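Swarm near Ilmont, anyone else feel it?

fxenos
Posted April 19, 2024
Two small ones overnight here in Tenditz. The second rattled the dishes. The station at Avport has it listed as event 3164.

halonen_road
Felt nothing, and I'm closer to the fault than you are. Could be quarry blasting.

fxenos
They don't blast at night.

H. Partanen
Not the quarry. The depth is wrong for that. We had the same thing in November and it died out in a few days.

halonen_road
November was on the other side of the ridge. I wouldn't compare them.

H. Partanen
Fair point, but I'd still report it if you felt it. The form is on the station page.

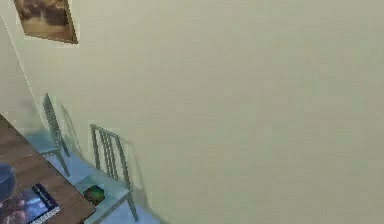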